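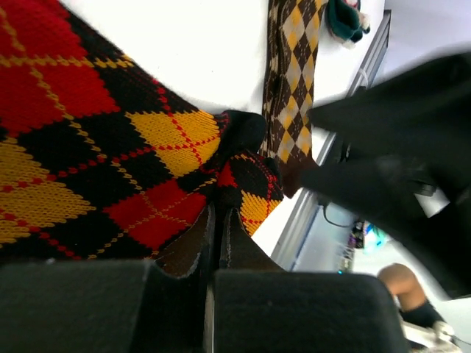 Argyle socks on a white tabletop.

Erndale Item Text

Item names and descriptions from the game Erndale and its add-on packs, one row per item, in plain CSV. Current build: February.

What is in it

The main file, items.csv, holds 3,117 rows. Most are clothing, tools and furniture. Emotes and poses are in there too, as the game's shop treats them as items. Quest objects that never reach the player's bag are left out.

Columns

item_id: the number used in the save file
name: as shown in the shop
text: the full description, line breaks replaced by a single space
pack: base, or the name of the add-on
slot: head, body, feet, hand, room, pose or none
price: in shop coins, blank if the item can't be bought
first_seen: the game version the item first turned up in

There are 34 packs listed in packs.csv. The two largest are Cloka (winter clothes and cabin furniture) and Irmont (the harbour pack). The Hennessy pack was sold in two halves and later joined up, so older save files may give either half as the source. We use the joined name throughout.

How the text was collected

Names and descriptions were read from the game's own English string tables with the script in tools/export. Prices came from a second table and were matched on item_id. Where the two tables disagreed we kept what the shop screen shows. 39 rows had to be fixed by hand and carry a note in fixes.txt.

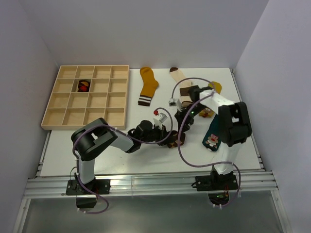

A reader wrote in to say the slot column is wrong for leg wear. Stockings and long socks are marked feet, but in the game you can wear them together with boots, so they can't share a slot. The same message asked for a separate legs value and offered a list of the rows that would change.

Our answer for now is that the game files say feet, and we copy the game files. Boots get a hidden layer number that decides what can be worn together. It is not exported yet. If you need it, the script will print it with the --layer option, but the output has not been checked for the older packs.

Known problems

Colour variants are uneven. In the base game each colour is its own item with its own row. From Cloka onwards a single item can hold several colours, and only the default is listed.

85 rows have no text. Most of these are poses, which have a name and nothing else.

A few descriptions still contain button codes such as {BTN_A}. We left them in because people searching the string tables will want an exact match.

Spelling mistakes in the original text have been kept.

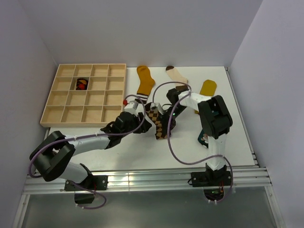
Sorting tray with one rolled sock in it, loose socks alongside.

Using the files

Both files are UTF-8 with a header row. Quotes inside the text are doubled. Some spreadsheet programs will turn item_id into a number and drop the leading zeros, so import that column as text.

Licence

The scripts and notes may be reused freely with a link back. The item text belongs to the makers of the game and is supplied for reference and study only.

Changes

February: added Irmont, joined the Hennessy halves, removed duplicate room items
January: price column added
December: first upload, base game only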